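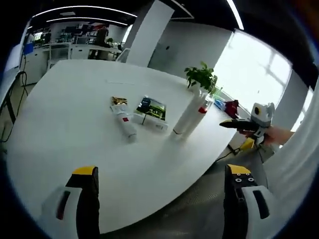
Table clearing, small packaging, handheld grippers.

I get asked every few weeks whether a machine can do housework yet. The short reply is "some of it, slowly, if the house is arranged for it." The long reply is this thread. It covers table clearing and bathroom items, plus one shop-floor job at the end for comparison.

Terms first. By "do a chore" I mean start to finish with no person touching the item, no person resetting the arm, and the result good enough that the owner of the house wouldn't redo it. Most demo videos satisfy the first condition only.

We ran six chores in November on a two-arm Skusia with parallel jaws. 18 attempts per chore. Different start layout each attempt, same items. Abundio Gallegos set the layouts and I scored. He didn't see the policy running until the last attempt was logged.

The six: bottles to a shelf, wrappers to the trash, boxes stacked by size, cap off and back on a pump bottle, towel folded in quarters, cups into a rack.

Best result: bottles to a shelf, all 18. A rigid upright cylinder with space on both sides is close to ideal for two flat pads. The jaws center it, the friction is predictable, and a placement error of a few millimeters costs nothing on an open shelf.

Worst result: towel, two of 18. I'll come back to the towel.

The one people guess wrong is wrappers. A person treats an empty candy wrapper as the easiest thing on a table. For a parallel jaw it has three problems. It's thin, so the fingertips have to meet the table surface. It's light, so a near miss pushes it away. It's reflective, so the depth estimate is poor exactly where you need it.

The policy learned a fix by itself, or more precisely it copied one from the operators. It comes down with the jaws wide and drags them together along the surface until the foil bunches up. This works on a smooth tabletop. On a tablecloth it picks up the tablecloth.

Two failures in the wrapper set were of that kind. In one of them a cup went with it. Plastic cup, by design.

Someone will say suction. Suction is good on cartons and bad on crumpled foil. A kitchen contains both, along with dish cloths, forks, and half an onion. You can put a tool changer on the wrist, and now you have a tool changer to keep clean.

On training data. The policy was trained on demonstrations from people holding grippers in their hands, cameras on the grippers. The arm isn't in the room at that stage. You get the motion of the fingers and the view from the wrist, and you solve for the arm later.

The advantage is speed. A person with a gripper in each hand works at something near normal pace. Driving two arms by remote, the same person is several times slower and gets sore shoulders.

The disadvantage is that the person has a better arm than the robot. People reach around a vase, lean over the far side of a table, roll the wrist past where joint six will go. All of that lands in the data as if it were possible. We filter for it. The filter throws out a lot of perfectly good housework.

Jaqueline Medrano wrote the filter and has a stricter view than mine. She would discard any demonstration where the torso moves. I would keep those and let the mobile base take up the difference. We haven't tested her version against mine on equal amounts of data, so treat both as opinions.

Next, clear plastic and two-handed work. A transparent cap is a bad target for the wrist camera for the obvious reason: most of what it sees is whatever is behind the cap. The edge is visible from some angles and gone from others, and ceiling lights put a highlight on it that moves when the camera moves.

Two hands help with the mechanics. One holds the body, the other works at the cap, and the holding hand doesn't have to be clever. It does have to be in the right place. Too high and it blocks the other gripper. Too low and a side load at the top tips the bottle in the pads.
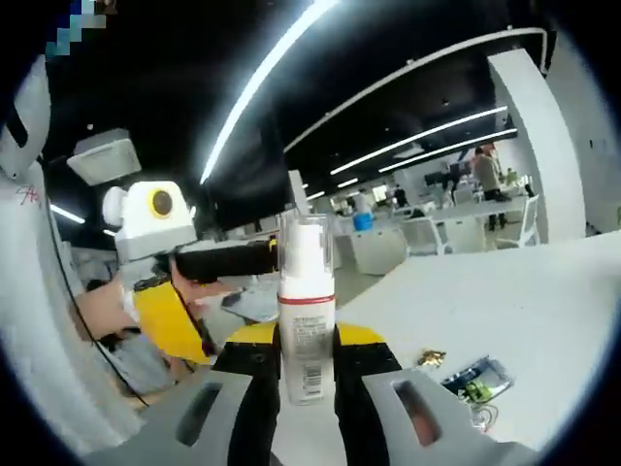 The grip force on the holding side was the parameter we changed most. Flat pads on a round body give you two lines of contact. Enough force to resist a twist is enough to dent a thin-walled bottle. For a snap cap you pull straight and the problem mostly goes away. For a screw cap it doesn't.

Score for the cap chore: six of 18. Breaking down the failures would take its own thread, but the largest group was the second gripper closing on air above the cap and then carrying on as though it held something.

That last part matters more than the miss. A person who misses a cap knows it immediately through the fingers. The policy had jaw width as an input, and a fully closed jaw should have told it the cap wasn't there. It had seldom seen that case in training, as the operators seldom missed.

So we asked the operators to miss on purpose and recover. This is dull work and people are bad at it. A deliberate miss doesn't look like a real one. It's too tidy, and the recovery starts too early.

What did work better was having operators work with one eye covered for part of a session. Depth judgment gets worse and the misses are real. Becerra, the group down the hall from ours, suggested it and I'm passing it along with credit. I don't have a controlled number for the improvement.

Back to the towel. Folding has been shown on video for years and the videos aren't fake. The usual setup starts with the cloth flat, or drops it onto a clear table and allows unlimited time to flatten it. Our start condition was a towel in a heap with a cup on one corner.

Both successes came from layouts where the cup was close to the table edge and got moved first. In the others the policy pulled on the towel with the cup still on it. There's no reason it would know better. Nothing in the data linked the two objects.

I don't think this needs a new architecture. I think it needs a lot more heaps with things on top of them. I've been wrong about that kind of thing before.

Time. Full table reset, all chores chained in one run, best case: 19 minutes. I did the same table by hand afterward at an ordinary pace and didn't bother with the stopwatch. If you leave the room it doesn't matter that it's slow. If you have to stand by with a hand near the stop button, it matters a lot, and at present you have to stand by.

Which brings in the question I'd ask of any seller. How often does a person have to step in, per hour, in a home the vendor hasn't visited? If the reply is a success rate, ask again. A success rate per grasp can look fine while the rate per chore is poor, as a table has a lot of grasps in it.

Shop floor, for comparison. Hunstead packs small bathroom goods at a plant in Vonport: bottles, tubes, cartons. They have one cell loading bottles into trays. Same general type of gripper, same kind of wrist camera. It runs a full shift.

The difference is almost all in the setting. Bottles arrive upright on a belt, evenly spaced, one shape per batch. The lighting is boxed in. If a bottle is lying down, a bar knocks it off the belt before the arm ever sees it. The bar is the best piece of engineering in the cell and it's a bent strip of steel.

What the cell can't do is changeover. A new bottle means a person swaps the pads, moves the guide rails, and runs test trays. Hunstead asked whether a learned policy could shorten that. For the pick, probably yes. For the rails, no, they're rails, somebody has to get a wrench.

And they don't let it near the wrapping station. Film and foil are still done by a dedicated machine or by hand. Same material, same problem as the candy wrapper on the kitchen table.

So, a rough ranking as I would give it today. Rigid, upright, opaque items: ready, with supervision. Boxes: ready if not packed tight together. Foil and thin film: unreliable. Clear plastic: unreliable, better with two hands. Cloth: demonstration only. Cloth with things on it: no.

I've left out anything wet. We don't run water near these arms. When you see a dishwashing claim, look for the seals on the wrist and ask how long they last.

Also left out: deciding what is trash. Every chore above had the goal given in advance. A wrapper with candy still in it and a wrapper with none can look the same from above. Weighing it at the fingers is possible in principle. Our finger sensors don't resolve that little mass.

Next round adds a person in the kitchen moving things while the arms work. I expect the bottle score to drop. Will post the numbers per chore, including the bad ones. End of thread.

Comments

fretsaw_dan
Was the 19 minutes with the towel in or out?

(author)
In, but with the cup already clear of it. I should have put that in the post. With the cup on the towel we have no completed run.

lowshelf
We went the other way and made the items easier. Matte tape band on every clear cap. Ugly, fixed most of it.

(author)
Yes, that works. It fails my "house the vendor hasn't visited" condition but I'd do it in my own bathroom.

J. Medrano
For the record I would keep torso motion if the base position were logged with it. It isn't logged.

(author)
Correct.

p_okra
my kids can't do the towel with the cup on it either

mill_and_drill
What's the pad material? We get dents in thin HDPE with hard rubber and went to a softer foam, but the foam wears out fast.

(author)
Soft rubber, replaced when it goes shiny. We haven't tried foam. How many cycles do you get out of it?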